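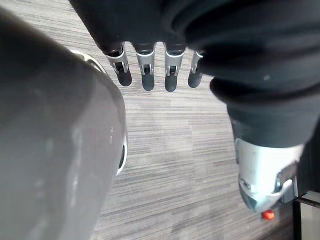
Figure 2. Loose black fabric sleeve, with rounded folds and creases gathered along the right side at the bend.

4.2 Fold formation in loose sleeves

The folds in a loose fabric sleeve are set largely by the surplus length between its two fixed ends. When the covered arm is straight, the surplus is shared along the whole sleeve and appears as shallow waves. When the arm bends, the path along the inside of the bend shortens and the fabric there has to go somewhere. In a close-fitting sleeve it forms a small number of sharp transverse creases. In a loose one it bunches into larger, rounded folds of the kind visible in Figure 2, where creasing is concentrated at the downward bend of the arm.

We separate the two cases by the radius at the crest of the fold. A crease is any fold whose crest cannot be followed by the smallest gauge wire. Everything else is recorded as a rounded fold, including folds that narrow to a crease at one end – a common form near the bend, and the main source of disagreement between repeat readings.

Two fabrics were used in the bench trials, both supplied by Kiltel. Jara is a plain weave with a dry hand and little recovery after folding. Wondesora is a knit of similar weight that stretches mainly across the tube. Sleeves were sewn with one lengthwise seam and a hemmed opening at each end. The finished circumference was the same for both fabrics, and the free length between clamps was 158 mm greater than the straight distance they spanned. All sleeves were conditioned flat in the Kukilbridge textile room before mounting.

Each sleeve was flexed for 3,000 cycles and inspected at intervals of 100. The seam was placed on the outside of the bend for the first set and on the inside for the second. Folds were mapped with the sleeve at rest in the bent position. No attempt was made to smooth the fabric by hand between inspections, and sleeves that had crept toward one clamp were left as found.

Jara developed persistent creases early, and later folds tended to return to the same lines. The lines remained visible when the sleeve was taken off and laid flat. Wondesora kept rounded folds throughout, but their positions wandered, and the outermost fold sometimes rolled over its neighbor. Seam position had a clear effect only in the woven sleeves. With the seam inside the bend, the stiff allowance split the bunched fabric into two groups of unequal size.

Dark fabric complicates visual mapping. On deep black cloth the valleys lose nearly all contrast, and the reader depends on the faint gray highlights along the folds, which shift with the angle of the light. Small light specks, such as the one on a fold at the right of Figure 2, were disregarded in scoring unless they lay directly on a crest line. Readings on black sleeves were taken under a low side lamp and repeated with the lamp moved to the opposite side – a fold was entered only if it appeared under both. Mid-gray sleeves of the same fabrics needed one reading.

Abrasion at the crests is treated separately in Section 4.3.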